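Walkthrough checklist for the bedroom laundry set, Zornora home recordings. I fill this in before and during every block, and then I ramble in the comments because the form lets me. Target for the set is 700 episodes and we're at 157.

## Before recording

- [x] **Floor and cables.** Clear where I walk. I stepped backward into a box on an earlier visit, so now I check behind me too (yes, every time!).
- [x] **Finger pads.** Both on straight, no peeling. Wiped them with a dry cloth.
- [x] **Pivots.** Opened and closed it ten times, no clicking. The left side felt a tiny bit stiff at first and then loosened up.
- [x] **Lens.** Cleaned. Please don't use your shirt, I can always tell.
- [ ] **Spare battery.** Left it on the charger at the Vorov office. Oops.

## Big soft things

- [x] Whole item stays reachable without leaning over the bed
- [x] Grip closed fully before lifting
- [ ] Hand speed under the limit

I left that last one open on purpose. Blankets make me want to swing my whole arm, and the fast parts come out smeary, so I'm flagging them for review and not deleting anything yet.
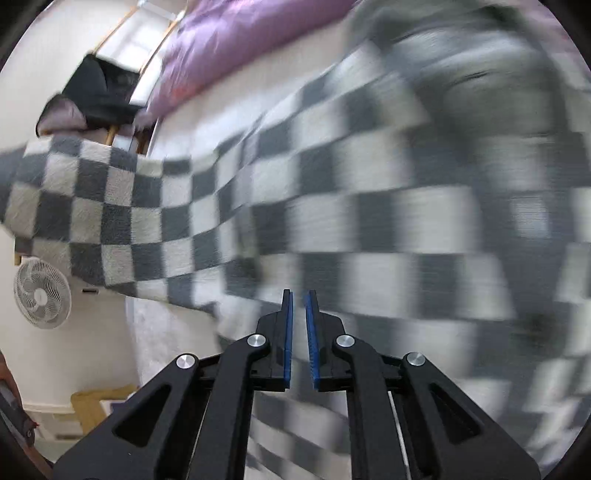
*Checkered blanket, with motion blur at the right. Speed box stays unticked.*

## Small things

- [x] One sock per episode
- [x] Pick it up by the cuff
- [x] Fingers clear of bedding before the lift
- [ ] Start position changed between episodes

Socks are my favorite, they're quick and you really get into a rhythm! Trouble is, the rhythm is how I end up putting the sock down in the same spot over and over, and then the model learns that spot. I'm going to toss it with my eyes closed next block and see if that helps.

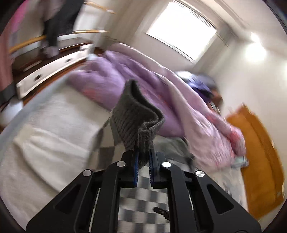 Dae-han Ham: Tossing is fine, but please vary the grip as well. If every good episode starts at the cuff, we'll get a policy that's lost when the cuff is tucked under. I'd change that line to "cuff, toe or middle" and keep the failed grabs, labeled as failed.

Fair! Changed on my copy, and I'll update the shared one tonight.

## After recording

- [x] Card backed up to Ki
- [x] Failed grabs labeled
- [ ] Wrist break taken (I skipped it and I'm feeling it)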